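Marinho Calf Mash Warmer
Farm equipment > Calf and heifer feeding

I've been feeding calves since I was tall enough to see over the pen gate, and I'd never have bought a warmer if my brother Abílio hadn't hauled one home from Valummont on the back of his flatbed. Now I sell them! The Marinho holds 400 pounds of wet mash or soaked pellets and brings it up to temperature slowly, so you don't get that scorched crust on the bottom that you spend half your morning chipping out.

The paddle is the part I like best. It turns slowly and lifts from the bottom (my old drum just pushed everything around in a circle), and it comes out with 2 pins when you want to hose the tank down. I run mine at four in the morning and again after lunch, and in June I hardly use the heat at all – just the paddle.

Price is $2,369 with the lid and the drain valve. The wheel kit is extra. Get the wheel kit. Empty, the thing is heavier than it looks, and my barn floor slopes.

It runs on regular 240-volt power. If you're feeding a bigger group, ask me about the Troto, which holds 800 pounds and has the same controls.
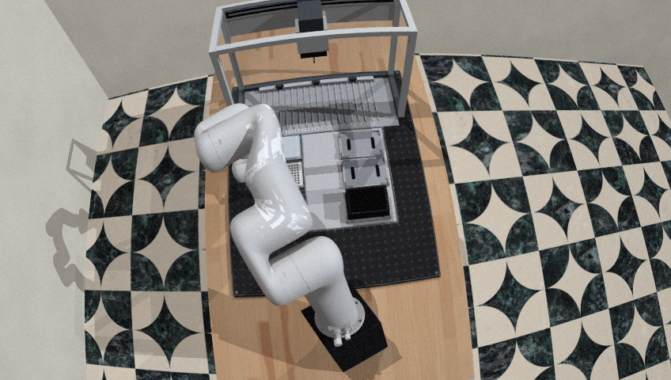
Robot arm on a wooden table, computer rendering.

Spare paddles, pins and lid gaskets are in stock. Tank liners come from Clista and take about three weeks. Pickup is at the farm, or Uthai Ongart can deliver if you're on his feed route. Call before nine or after evening chores and ask for Mafalda.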